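Comparing two gripper finger sets on a two-arm table

Posted Oct 23, 2019

These steps cover a side-by-side test of the Triro and Finden finger sets. You need two arms, one table, two shallow trays and a bag of groceries. Allow an afternoon. Our own run came to 162 picks, plus some 30 that we threw out while we were still setting the grip force.

1. Load both arms with the same controller settings. We use Portela for this and leave the speed limit at its default. Save the file under a new name before you change anything.

2. Zero each gripper fully open, then fully closed. Repeat this after every finger swap.

3. Sort the items by kind. We put peppers and garlic in one tray and fruit in the other. Mix the shapes. A long pepper and a lemon ask for very different finger openings, and a plum will show a bad force setting quickly.

4. Run one arm at a time for the first round. Move a single item onto the open surface, bring the gripper in from the side with the fingers wide, and stop short of contact. Check the height before you close.

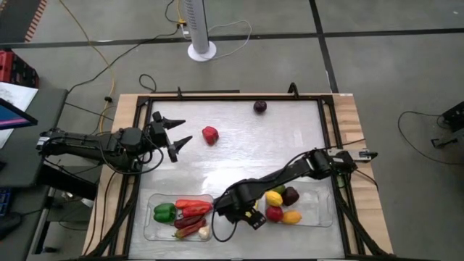 Misel wrote in to say that closing from the side only works if the lower finger can get under the item, and that on a bell pepper the first thing to adjust is wrist angle, with force left alone until the angle is right. We have added that to step 5.

5. Close slowly. If the item rolls, open up, change the wrist angle and try again. Raise the force only after the angle is settled. Write down both values.

6. Lift, hold for 11 seconds, and set the item down. Score it as held, slipped or dropped.

7. Swap fingers and repeat with the same items in the same order. Replace anything bruised.

8. Check the wrist camera before each round. With the fingers open you want both tips in view and clear surface between them. A glossy table throws back the ceiling lights, so look for bright patches where the item will sit. Turn the exposure down until you can make out edges there.

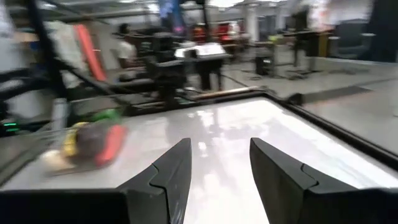
Wrist camera view, fingers open over the work surface.

9. Export the log from both arms. Ours had 2,478 lines. Delete the warm-up rows first or the slip rate will come out too high.

If the two arms disagree by a lot on the same fingers, go back to step 2 and zero them again before you blame the fingers.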